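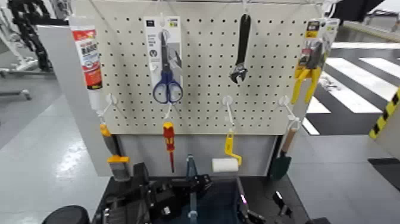

Thursday, August 28, 2025

Sliotar and hurley notes, continued from the last page, where I ran out of room in the middle of complaining about the rims.

Started with the balls while the morning was still cool. The Wekura match balls have been sitting in the cupboard long enough to settle, so I took 19 of them through the drop onto the concrete slab, one after another, same height as last time, reading the bounce off the tape by eye from the low stool. My knees would like it noted that the low stool is very low. Most of them bunched together nicely. Two came up livelier than the rest and one was dead as a boiled potato, and when I pressed my thumb into that one I could feel the cover shift over the core on one side. I've put an ink dot on it and set it apart. I don't want it going back into the practice bag by accident, it's exactly the kind of ball that makes a young goalkeeper think she has lost her touch.

A word on the rims, so I don't go round in circles again. The Ikbridge players have been saying the new balls are harder to rise cleanly off the ground. I had put that down to the long grass at the far end, and I may owe them an apology. The ridges on the new batch are rounder at the shoulder than on the old ones. Laid one of each on the bench and ran a fingernail across both, and the old one catches where the new one lets you slide. Whether that matters with a hurley moving at speed I can't say from a fingernail. Joanne Mellor thinks it matters for the first touch and hardly at all for the strike, and she has lifted a great many more balls than I have, so I'm leaning her way until we have something better than opinions.

Next time: weigh before and after a good soaking. I keep writing that down and then not doing it. Bucket is under the sink.

On to the sticks. There were 11 in for repair, which is a lot for this late in the summer, and all but a couple are the usual story of a split running up from the toe. I did the Ultetti ash ones first. I'm fond of that ash – the grain follows the turn of the bas the whole way round on nearly every stick – but it does dry out if it's kept in a hot car, and I suspect a few of these have spent July in hot cars. Glue worked well down into the splits with the thin blade, then clamped between the waxed blocks, firm but no tighter than that. I overtightened in the spring and squeezed all the glue out onto the floor, and you can still find the spot with your shoe.

Bands are waiting until tomorrow, when the glue has had its night. I cut them all today, though, and rounded the corners properly. Please, whoever picks this up after me, run your finger along every band edge before you nail it on. If it scratches you it will scratch somebody's knuckles in a ground ball and we will hear about it.
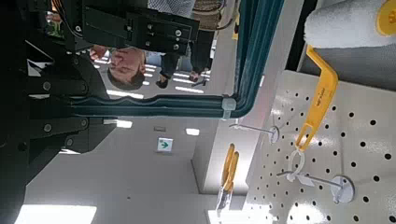 Teal mirror frame, with the white clip at the corner.

Grips took up the time after lunch. I had promised to give the Habte tape a fair trial, having been rude about it in front of several people. Wound it onto the two loaner sticks, starting at the bottom of the handle and overlapping by half, and I'll admit it goes on beautifully. It stretches evenly and stays where you put it. My quarrel is still with the feel once hands get sweaty, and I can't settle that at a bench, so the loaners are going out with the senior players on the next training night and I'll ask them to be blunt.

Balance points while I had everything out: the 700 gram training stick (the heavy one, with the weighted heel) balances further down toward the bas than I'd written on its label. I checked it again after a cup of tea and got the same mark, so the label was wrong and I've changed it. That does mean the wrist drills we did with it were a bit harder on people than I'd told them. Sorry, all. It might explain some of the looks I got.

Joanne dropped in toward the end with the list for the camogie under-15s, who want their sticks shortened before the blitz. She and I had a long and very pleasant disagreement about length. She would have them shorter than the charts say, with the idea that a girl who can control a short stick will grow into a longer one with no bad habits to unlearn. I would go an inch longer on the tall ones. We agreed to cut long, let them play a session, and cut again if they look awkward. You can't glue an inch back on, as I said to her, and she said I'd been saying that for years.

Left for tomorrow, or whoever is in first:

Unclamp the Ultetti sticks, scrape, sand the bas only.
Nail the bands. Short tacks, the long ones come through.
Saw one good ball in half next to the dotted one and look at the cores.
Ask Wekura whether the rim pattern changed between batches. Be polite about it.
Order more tacks before December, when we always run out.

Left a note on the vise about the sticky handle. It needs a drop of oil and I couldn't find the can. Windows shut, heater off, loaners by the door.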